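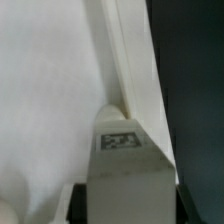

*Fig. 6. Marked finger at the white rim, wrist camera view.*

## 4. Running the open-day demonstration

Read section 3 before visitors arrive. The Porkton open day uses the Curnex arm at reduced speed, with 2 operators at the station.

1. Switch on the controller and wait for the ready light.
2. Check that the square marker on the finger is clean. Wipe it with a dry cloth only.
3. Load the program named Escobar.
4. Turn on the visitor screen and select the wrist camera.
5. Run the program once with the barrier closed and no visitors inside the line.

**Caution:** Keep hands out of the work area while the arm is powered, even when it is paused.

**Note:** The marker may look soft on the screen at close range. Stop only if the software reports it lost 3 times in a row. 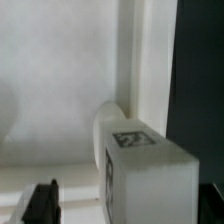
Visitors usually ask how the arm finds its position. Let Yareli Cuautle or the second operator take this question at the screen, away from the barrier. Point to the dark square marker near the top edge of the white block, then to the one seen edge-on down its left side. Keep the talk to around 3 minutes per group.

6. Press Hold between groups.
7. Write any fault code in the Bovden log. For code 43, call Washington Conceição before restarting.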